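Cuaderno de taller - Suruvix, mesa de empaquetado
20 de febrero de 2019

Hoy trabajo solo en el envoltorio de las cajas pequeñas. El pedido de Paltunow sigue abierto y todavía no tengo decidido cómo doblamos el papel de seda, así que escribo todo aquí para que los compañeros del turno de tarde lo puedan leer sin preguntarme. Perdón por mi español, corrijo después lo que está muy mal.

Material que tengo en el armario:
- papel de seda rosa, el paquete de Akex, 36 hojas. El paquete anterior se terminó el mes pasado.
- cajas azul oscuro con tapa, las de Spanos.
- cinta adhesiva transparente, un rollo en el dispensador y otro nuevo en el cajón.
- una tela rosa para las pruebas de doblado. La tela perdona mucho más que el papel y por eso practico primero con ella.

Primero el doblado. La regla que usamos hasta ahora era doblar en tercios, los dos lados largos hacia el centro. Con la tela sale bien, queda una tira larga y estrecha. El problema es el extremo: si las capas no están planas por dentro, se hace un bulto y después se nota en todo lo que se pone encima. Probé alisar desde el centro hacia fuera, y también desde un extremo al otro. Me gusta más la primera manera, pero es más lenta. Con el papel de seda no se puede alisar dos veces, la marca se queda para siempre.

Después la posición de la caja. La hoja tiene que estar abierta sobre la mesa y la caja va en el centro, con el lado largo en la misma dirección que el lado largo de la hoja. Si la caja está torcida aunque sea poco, las dos solapas no llegan igual y falta papel en una esquina. En la hoja de instrucciones vieja (la de Paltunow, página 4) está dibujado con la caja en diagonal. Yo no lo haría así, se gasta más papel y el cierre queda gordo.

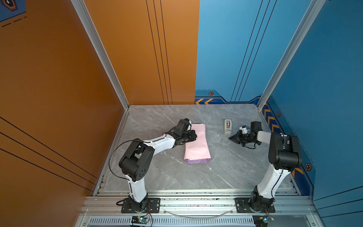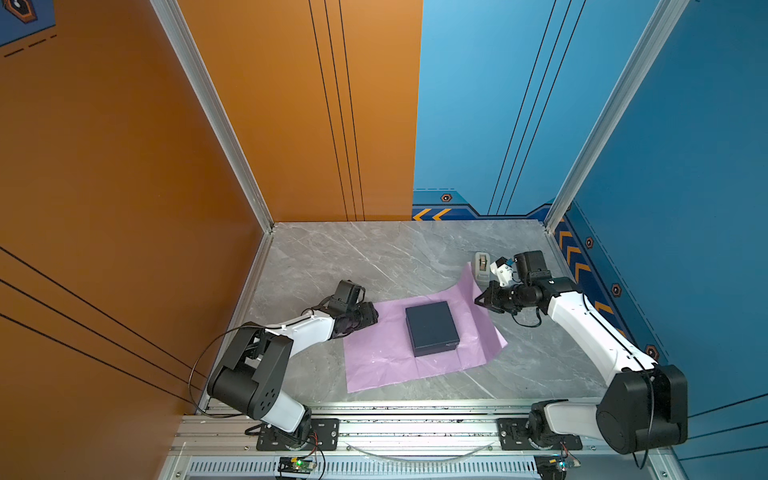

La mesa de mármol gris, rosa en las dos.

Tiempo: hice 17 cajas antes de la comida. No es mucho, pero incluye las que repetí. Tres hojas se rompieron, todas en el mismo sitio, en la esquina donde el papel pasa por encima del borde de la tapa. Creo que tiraba demasiado fuerte. Cuando dejo el papel un poco suelto en esa esquina y pego la cinta más abajo, no se rompe. Queda menos tenso, pero a mí me parece bonito también así.

Sobre la cinta. Los trozos largos son un error, arrugan el papel y se ven mucho. Mejor un trozo corto, como un dedo de ancho, en el medio de la solapa, y otro en cada extremo. Hay que cortar los trozos antes de empezar a doblar y dejarlos pegados en el borde de la mesa. Hoy lo olvidé dos veces y tuve que sujetar la solapa con el codo para llegar al dispensador.

Cuentas para el pedido: en total son 2,627 cajas (escribo el número como está en el albarán). Con lo que hay en el armario no hacemos ni una parte pequeña. Hay que pedir papel a Akex esta semana, con tiempo, la última vez la entrega tardó bastante. Si tienen el mismo rosa, mejor. El otro tono que mandaron de muestra era más violeta y al lado de la caja azul no me convence, pero esto lo tiene que decidir el cliente. La entrega final es en abril.

Cosas que quedan abiertas:
- ¿Una hoja o dos hojas por caja? Con una, el azul se transparenta. Con dos queda más limpio, pero es el doble de papel.
- Falta probar el doblado en tercios con papel y no solamente con la tela.
- Preguntar a Spanos si las cajas pueden venir sin la etiqueta en la tapa. Quitarla una por una es un trabajo aburrido y a veces deja pegamento.
- El cajón de los rollos no cierra bien, otra vez.

Mañana empiezo con dos hojas por caja y apunto cuántas se rompen. La tela la dejo doblada en el estante de arriba - por favor no usarla como trapo.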